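Magazine > Life > Work at Home

News Food Life Travel Archive

The 3 p.m. slump, and what people drink through it

September 9, 2018

Three in the afternoon. Eyes heavy, page unread, fourth coffee already gone cold. Everybody who works at a desk at home knows it, and everybody has a fix. I asked around for most of February and then kept asking.

Theresia Bühler translates contracts. Gave up coffee after lunch two years ago, on a bet with her sister, and slept through the night for the first time since college. She won the bet. Still cranky about it. 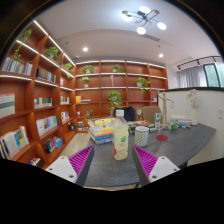 Habit is most of it, Bühler thinks. You want something to reach for and you don't much care what. So she tells people to set it out before they sit down. Bottle of something pale and yellow between the books and the mug, red coaster a little farther off, done. Then the trip to the kitchen stops being an excuse. She used to make that trip all morning, and come back with cheese.

Neelam Nautiyal disagrees, loudly. She edits textbooks for Bratley, a small press, and says the walk is the whole point. Up, stairs, glass of water, back. Over 100 steps each way at her place. She has a dog who helps.

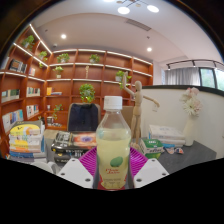
Then there's sugar, which nobody I spoke to agreed on. Chenxi Bai teaches evening classes and swears by half a glass of juice at four, cut with water. Plum, if she can get it, the cloudy yellow-green kind with a green fruit on the label and red script under it. Her students bring her apple. She drinks it, but she isnt happy.

Lotte Van Beek went the other way: no sugar until dinner, a handful of almonds, window open even when its freezing. Lasted a whole winter.
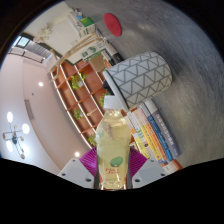 Her husband wore a hat indoors. They compromised on the door.

Me, I tried all of it. The walk worked best, the almonds worst. Naps I'm saving for next issue. Twenty minutes, alarm across the room, shoes on.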